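Bodley Estate Crime Prevention Liaison Group
Minutes of the October meeting, held in the upstairs room at Bodley Library, 6.30 pm

Present: Ekaette Garba (chair), Folasade Nnaji (minutes), PC Oyewole (neighbourhood policing team), two members from India Road, one from Cluler Way, three from the trading units.
Apologies: the parish clerk, the school.
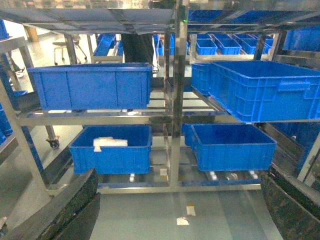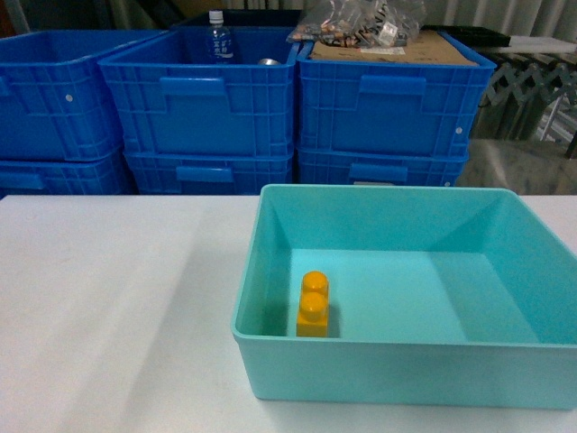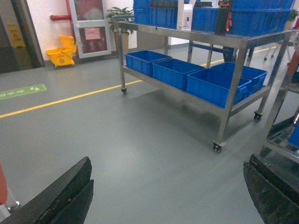
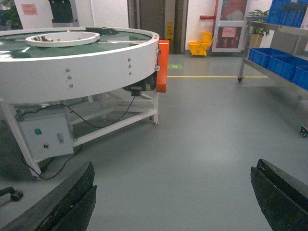
1. Minutes of the last meeting
Agreed as correct, apart from item 5, where "the top gate" should read "the bottom gate". Folasade Nnaji to amend the copy on the website.

2. Matters arising
The broken street light at the corner of India Road and Cluler Way has been reported again. The council's website shows the job as closed but the light is still out. A member from India Road has the reference number and will ring instead of using the form.
The letter to the bus company about the shelter has been sent. No reply so far.
The dog fouling signs are up.

3. Police report
PC Oyewole gave the figures for the quarter. There were 194 calls from the estate and the trading units together. The largest group was antisocial behaviour, mostly at the recreation ground and behind the shops. Vehicle crime was down on the quarter before. Shed and garage break-ins were up and are dealt with under item 4.

Two people have been charged over the thefts of number plates from the car park behind the library. The case has not been to court yet and PC Oyewole could not say more about it.

A member asked why there had been a police van outside the flats on Cluler Way for most of an afternoon. PC Oyewole said it was to do with a warrant and that it was finished. Another member asked if residents could be told beforehand. The answer was no.

There was some discussion of the non-emergency line. One member had waited 40 minutes and hung up. PC Oyewole asked people to use the online form for anything that has already happened, and to ring 999 if it is going on in front of them. The chair said older residents in particular do not like the form. PC Oyewole will bring paper copies to the next drop-in.

4. Shed and garage break-ins
There have been 4 since the last meeting, all in the garage block off India Road. In each case the padlock was cropped during the night. Bicycles, a strimmer and a set of socket spanners were taken. One bicycle has been recovered from a second-hand shop in town and returned to the owner, who had kept the frame number.

It was noted that the garage block has no lighting on the side nearest the footpath. The housing association owns the block and has been asked for lighting before. The chair read out their reply, which says that it will be looked at in next year's programme. Members felt this was not good enough. It was agreed to write again and to copy in the ward councillor.

PC Oyewole offered bicycle marking on the library forecourt. This was accepted. Date to be fixed with the library, who need the forecourt clear on delivery mornings.

A member asked if residents could put up their own cameras on the garages. PC Oyewole said that would need the housing association's permission, and that anyone with a doorbell camera facing the footpath should let the team know so that they can be asked for footage if it is needed.

5. Trading units
The units have had fewer problems than last winter. The side gate has been found open in the morning on several occasions and it is not clear who has been leaving it. Unit holders agreed that the last one out will lock it and put their name on the sheet inside the door. If the sheet does not work, the padlock will be changed and keys signed for.

The delivery of pallets after 10 pm was raised again by the member from Cluler Way. The unit concerned has spoken to its haulier. This is a matter for the council and not the police, but the group will keep it on the list.

Fly-tipping at the back fence - cleared once, back again within the week. Mostly carpet and plasterboard. Any registration numbers to PC Oyewole or straight to the council.

6. Scam calls and doorstep selling
Three residents have had calls from someone claiming to be a police officer investigating their bank. One was asked to draw out 3000 pounds and hand it to a courier. The cashier at the building society questioned her and no money was lost. PC Oyewole repeated that the police will never ask anyone to take out money or to help with an investigation in that way. If in doubt, put the phone down and ring 101 from a different phone.

A man has also been going door to door offering to clear gutters and asking for a deposit. Nobody present had a description good enough to use.

It was agreed to print a leaflet covering both. Folasade Nnaji has a quote for 300 copies, folded, which is enough for India Road, Cluler Way and the flats. Approved. Ekaette Garba and the members from India Road will deliver.

7. Recreation ground
The summer problem with mopeds has stopped. The new barrier at the bottom gate is working but a resident with a mobility scooter cannot get past it. The chair to ask the parish council if the gap can be widened.
The bin by the swings was set on fire and has been replaced with a metal one.

8. Any other business
The chair asked for someone to take over the noticeboard key. No offers. Carried forward.
The library has asked that chairs are stacked no more than six high.

9. Next meeting
Same room, 6.30 pm. Items for the agenda to Folasade Nnaji a week beforehand.

The meeting closed at 8.05 pm.

Actions
FN: amend last minutes; order leaflets; agree marking date with library and PC Oyewole
EG: letter to housing association, copy to ward councillor; parish council about the barrier
PC Oyewole: paper report forms to drop-in
India Road: ring council about street light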